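Vallach terry towel, orange: my review after five months

Rating: 4 of 5

I bought this towel in June from the Fandura web shop, together with one more of the same kind, so 2 pieces in total. I write reviews seldom, but before buying I looked a long time for one which speaks about the normal things, such as washing and folding, and I could not find it. Maybe it will help somebody who is now in the same place.

First, the color. In the shop it is called "apricot" and on my screen it was almost pink. The towel I received is more orange, with a little tan in it. I like it, and my bathroom has white tiles so everything goes with it. But if you need exactly apricot to match your other towels, please order one piece first and look at it in daylight.

The cloth is terry with soft loops on the surface. In the first two washes it lost a lot of fluff, and I recommend you wash it alone in the beginning. I made the mistake of putting it with black socks. After the third wash there was almost no more fluff. The seller gives the weight as 524 grams per square meter. I can't check such a number, but in the hand it feels like a thick towel and it dries the skin well already from the first day, which my older towels did not do.

Drying time is the weak point. On a rack in a room with the window open it needs the whole night, and in November longer. The thin towels from Magagula, which I used before, were ready by the evening. If your bathroom has no heating, think about this.

Now the folding, because for me it is important. My shelf is narrow and I fold each towel first by the corner and then in three parts. A thick towel does not like this. The fold stays up like a small hill and you have to press it with the flat hand. The woven band also is a little stiffer than the rest, so I try to keep it on the outside of the fold. When the towel is only thrown down on a table, it stays in soft waves and does not become flat by itself.
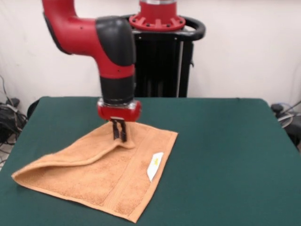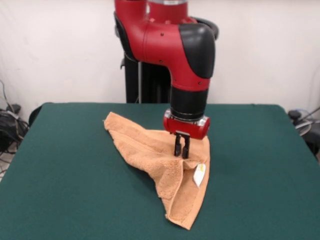 Bongani Mkhize wrote to me under the first version of this text that he has the same towel in gray and that he stopped folding it by the corner completely. He rolls it, starting from the short side, and says that three rolls fit on the shelf where before he could put only two folded ones. He also disagrees with me about the drying and finds one night quite normal for a towel of this thickness. I tried the rolling for a week. It does save space, but the towel at the bottom is difficult to take out, and I went back to folding.

About the sewing I have no complaint. The hem is thin and straight, and after all the washing I found only one pulled loop, which I cut with small scissors. The care label is sewn into the hem and stands out a little. It scratched my neck two times, so I will probably cut it off too. Read it before you do the same.

The price was 120 crowns for one towel, without delivery. The same one was cheaper later in the Ustside store, but there they had only the gray.

Would I buy it again? Yes, for the bathroom. For travel or for the gym it takes too much room in the bag, and I keep one of the old thin ones for that.

Last updated November 20, 2023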